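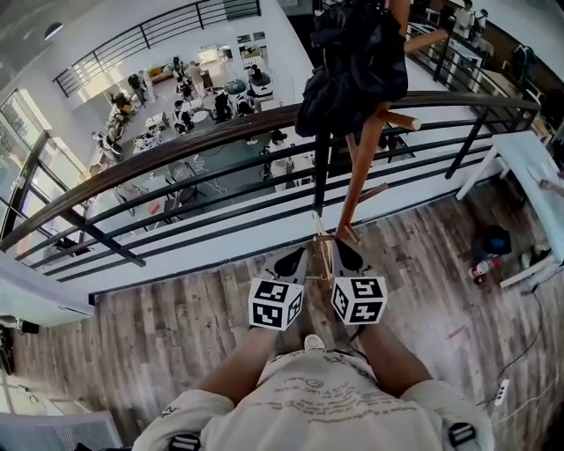
Attachment 1: demonstrator's view, coat stand at the mezzanine railing, both hand-held grippers on the stand.

Ticket: Demonstrations for "move coat stand" rejected by import
Opened by: Ebbe Granström
Site: Stusstead, upper level
Priority: Normal (was High, see below)
Status: Open, waiting on Brilbridge

Summary as reported

We recorded 400 hand demonstrations of the coat stand task in March. The Potlow importer accepted 200 of them and threw out the rest with "pose track unreliable". Same two people, same grippers, same stand. Support's first answer was that the operators were moving too fast. I don't believe that and I've said so on the phone, but I'm writing it down here so it doesn't get lost again.

What was already tried before I picked this up

Operators were told to slow down. They did. The rejections carried on.
Someone at Brilbridge suggested wiping the marker cubes. Wiped. No change.
Importer reinstalled. No change, and we lost an afternoon to the licence file.

Log

09:40 — Went through the rejected recordings by hand. The guide says the importer "gracefully handles brief loss of tracking". It may do. I would like to know what brief means, as there's no figure in the guide and none in the settings page either.

10:15 — First pattern. Nearly all the rejects are from the railing end of the mezzanine. Recordings made over by the wall go through with the same person doing the same lift. If speed were the trouble I'd expect it to turn up at both ends.

10:50 — Attachment 1 is from the railing end. The cubes face up at the head camera there, so at that moment I can't see what the importer has to complain about as far as the markers go. What's behind them is another matter. Past the handrail the camera is looking down at the whole lower floor, with the desks, the white arms and people standing among it all. The importer works out where the head is from the background. If it picks its fixed points from things a storey down, and some of those things are people who walk off, I can well imagine it getting in a muddle.

11:30 — Rang Brilbridge support with the above. Was told the background "is not a factor in a correctly calibrated set". Asked how I would know whether ours was correctly calibrated. Was told the import would succeed. Left it there.

12:05 — Recalibrated anyway, both grippers, following the sheet. Green ticks all round. They were green last time too, so I'm not giving that much weight.

13:20 — Test A. Lifts at the railing, people downstairs carrying on as normal. Mostly rejected.

13:55 — Test B. Same spot, asked everyone to clear the lower floor over a tea break. Better, still not good. So people moving is part of it at most. Distance, or the railing bars, could be the rest. I haven't separated those and I won't pretend I have.

14:30 — Test C. Stood with back to the railing, same lift. Every one accepted.

14:45 — One thing that does count against us. When the stand is tilted on the rail, the operator has to bend over it and the head goes down a good way. The sheet asks for a level head "where practical". It isn't practical with a pole that tall. If that's a hard limit it ought to be written as one.

15:10 — Sent the accepted recordings on to Bråten for a trial training run. They're keen. I'm less so: if everything we keep was shot facing the wall, the robot gets a coat stand task with no railing in it, and the railing was what the customer asked about. Filtering out the awkward half and calling the remainder clean data doesn't sit well with me.

Workaround for now

Record with your back to the railing where the task allows. Don't delete rejected recordings, the raw files may be usable if the importer gets fixed. Please stop telling operators to slow down, it makes the lifts look odd and has gained us nothing.

Asked of Brilbridge

1. The length of marker or background loss the importer will put up with, in seconds.
2. Whether head tracking can be limited to nearby points, or the area past the railing masked out.
3. A reject message that says which track failed: left hand, right hand or head. "Pose track unreliable" could be any of them.

Update, 16:35 — Reply received: the next release has "improved robustness in open environments". No release date, and no answer to 1 or 3. Dropped priority to Normal since we can carry on at the wall end, but leaving this open. Will rerun Test A on the new version before anybody closes it.

— E. Granström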